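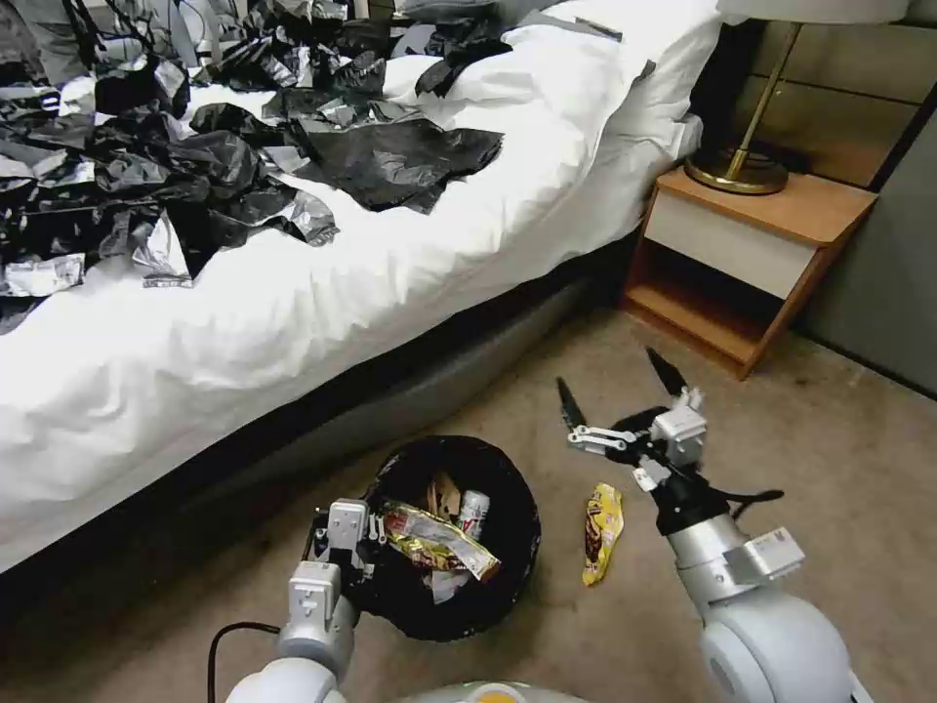

Rubbish, bins and the end-of-stay clean: your questions

Do I really have to clean before I check out?

No. You have to bag your rubbish. We've read the same complaints you have about places that charge a cleaning fee and then hand you a mop, and we think they're fair. Leave the sheets on the bed and leave the carpet to us.

So what is the cleaning fee for?

It's $116 per stay and covers linen, vacuuming, the bathroom and surfaces. Whether that's good value depends on how you travel. For one night, probably not.

What counts as "excessive rubbish"?

A fuzzy term, and we didn't write it. The Gashi booking site did. We take it to mean loose rubbish on the bed or floor that has to be picked up by hand before anyone can start cleaning. A full bin isn't excessive. Wrappers and torn plastic all over the duvet are.

What does the extra charge come to?

$18, once per stay. Filipa Carvalho checks the room and decides. If you disagree, write to her and ask for the photos.
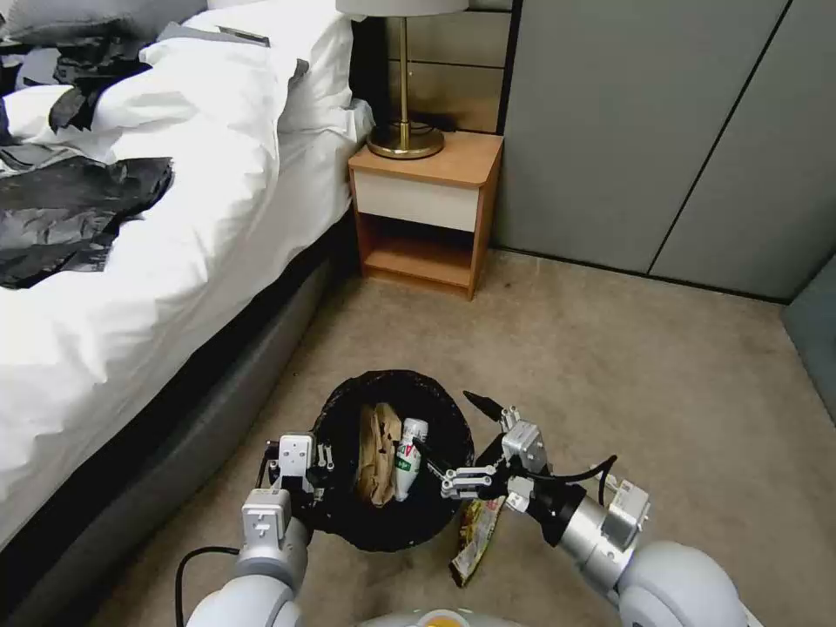
Bedroom with dark plastic left on the duvet and the lined bin on the carpet.

Can I put everything in the bedroom bin?

Wrappers, tissues and packaging, yes. Drink cans and clean cardboard go in the recycling by the back door. We can't promise the council sorts it as carefully as you do.

Do you use scented bin liners?

We tried the Orkon ones in September. They smelled like rubbish and lavender. Plain black liners now.

Will a carpet spray get a mark out?

Please don't try. Every bottle claims to work on everything, and we've yet to meet one that does. Tell us where the mark is and what colour the spill was.

Is the duvet washed between guests?

The cover is, every time. The inner goes to the laundry if it's marked. Be wary of any host who says they wash the whole lot daily.

I think I left something in the bedding.

Message Ihor Holovko before the next check-in. Phones and remotes vanish into a white duvet more easily than you'd expect, so shake it out before you go.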